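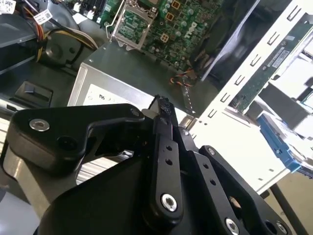
Public bodies should be required to keep their office equipment for longer. The present rule at Stondon Council, under which every desktop computer is replaced after a fixed term regardless of its condition, was adopted in May and has already sent 421 machines to disposal. Few of the officers who approved it will have looked inside one. A desktop computer opened up, with its power supply in plain view, is a collection of separate parts, many of them held by ordinary screws. A fault in one part is a poor argument for discarding the rest.

The council's adviser, Slamet Purba, maintains that repair costs more than replacement. His figures count the technician's hours but leave out storage, transport and the fees charged by Wadier for collection. They also assume that staff time lost to a new system has no price — an assumption that any office manager would dispute.

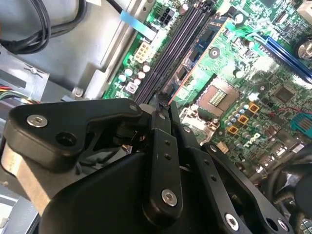
A fairer comparison would cover the full life of the equipment over 10 years. Amirul Kwok's paper for the Molteo Trust attempted this for 64 offices and found in favour of repair in most of them. His method deserves a proper hearing before the next contract is signed.

There remains the matter of skills. A council that buys and discards will, in time, employ no one able to judge what it is buying. Two apprenticeships would be a modest beginning, and the budget already allows for them.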